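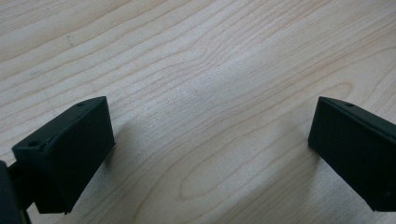
Drestora Users Forum > Data Collection > Handheld gripper

Thread: Frames with nothing but tabletop at episode start. Trim or keep?

kestrel_ohm
26 Aug 2023

Collecting pick and place episodes with the handheld gripper, wrist camera only. Pale wood table, black fingers, diffuse overhead light. A lot of my episodes open with the fingers wide, close to the surface, and no object in view. The attached frame is typical. Wood grain, two fingers, their shadows, nothing else.

Two questions.

1. Do you trim these before training? My preprocessing script can drop everything before the object first enters the view.
2. Is grain enough texture for pose tracking at this height? Cildale reports tracking loss on 21 episodes out of the last batch and I suspect the low starts.

Policy is image input, relative actions, short history.

plinth44

Trim. Those frames carry no information about where the object is. The operator knows because the operator can see the whole table. The policy can't. You are training it to guess a direction from wood grain, and it will learn whichever direction you reach most often.

I had this with a drawer task in May. Every episode started left of the handle, so the policy drifted right whenever it saw bare table. Cutting the lead-in fixed most of it.

dry_solder

Disagree with trimming everything. At run time the arm will end up over bare table at some point, after a missed grasp if nothing else. If the training set has no such frames, the output there is arbitrary. Keep them and fix the collection instead: vary the start side, and record some episodes where the operator lifts until the object is visible and then approaches. That gives the policy a consistent action for "no object in view."

plinth44

That only works if the operator lifts every time. Mix lift-first episodes with blind sideways reaches and you have two conflicting labels for nearly the same image. The blind ones still have to go.

dry_solder

Agreed on the blind ones. My objection was to a script that drops all of them by rule.

mullion_b

On question 2. Grain is low contrast and the lines run close to parallel in bands. Features along a line look alike, so matches slide in that direction. The closed oval between the fingers in your frame is a better landmark than the long curves higher up, but one good patch isn't much, and the fingers block part of the lower view. The right side also looks a bit washed out to me. Check exposure before blaming the tracker.

What I do:
- start tracking from a higher pose, hold for 2 seconds, then descend
- leave clutter around the edge of the table and move it between sessions
- mask the fingers before feature extraction
- lock exposure for the session

kestrel_ohm

Fingers are not masked. I assumed the tracker would reject them as outliers.

mullion_b

It might when the background is rich. Over plain wood the finger edges and those small round holes in the top strips can be the sharpest corners in the image, and they don't move with the table. The tracker then believes the camera is standing still. Draw a static mask at full opening and use it for the whole episode. You lose some image area. Acceptable.

tarn_offset

Is the mask for tracking only, or does the policy get the masked image too? The Agyeman config applies it to both by default and I never understood why.

mullion_b

Tracking only. The policy should see the fingers, it needs them for alignment. Turn the other one off.

plinth44

Seconded. Also check whether Cildale logs the reason for each loss. If the losses cluster in the first 5 seconds it's the low start. If they are spread through the episode, look at motion blur.

kestrel_ohm

Checked the log. Most are in the opening seconds, 6 are later and sit on fast lateral moves. So both.

Plan: static mask for tracking, locked exposure, high start with a hold. I will drop the blind sideways reaches by hand, keep the lift-first ones, and record a new batch with varied start sides. The rest stays untrimmed for now and I'll train a trimmed copy next to it to compare.

dry_solder

Use the same validation split for both copies. Split by episode, and do it before trimming.

tarn_offset

Please post the comparison when it's done. Same table problem on our Brirley setup, different wood.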